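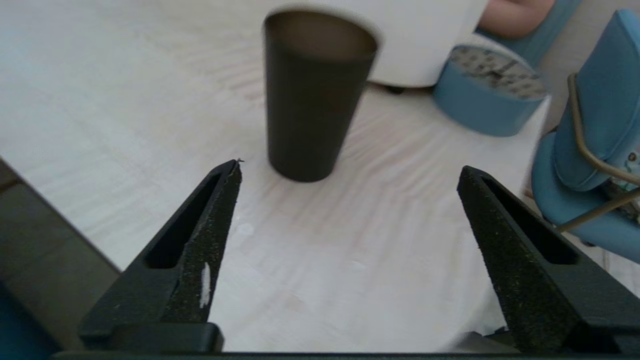

A brown cup at the Driltstead site.

Progress report to the Grasso Fund: Refill Discount Trial, Driltstead and Trutthorpe

You asked for a plain account of the first stage, so I will start with the part I like least. The trial has not shown that a discount makes people bring their own cups. It may have shown that people who already carry a cup are glad to pay less.

We signed up 179 customers against a target of 390. Of the 13 cafes that agreed to take part, most kept their tally sheets up through the fall. A few filled them in at closing time from memory, and I have left those out of the totals. The Buvton office would like them put back in. I don't think we should.

Driltstead did better than Trutthorpe on paper. I would be careful with that. The Driltstead cafes are close to the college, the students were told about the trial by their housing office, and one cafe was running a loyalty card of its own at the same time. We have no way to pull those apart with the records we kept.

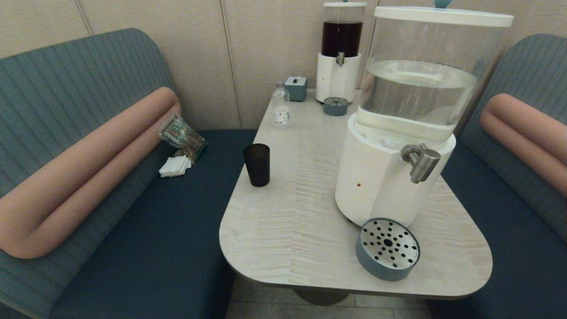
Aldo Pellegrini thinks I am being too hard on the numbers, and that a slow start is normal when a habit has to change. He wants to double the discount and run the trial through April. My worry is that a bigger discount costs more and leaves us with the same question.

Spending is under budget, mostly from posters we never printed. I would like to use what is left to pay a counter for 100 hours at the register, on days the cafes don't know ahead of time. If the sheets and the counter disagree badly, I would rather stop than ask you for a second year.

Still owed to you: the Trutthorpe sheets for the last two weeks, and a corrected mileage claim.

Last updated: 2nd January

Comments

R. in Trutthorpe: We never got the posters either. Half my regulars had no idea there was a discount.

Marnie: Did you ask people whether they owned a cup before they signed up? Seems like the first thing to ask.

Driltstead reader: Please don't drop it. I save a little every morning.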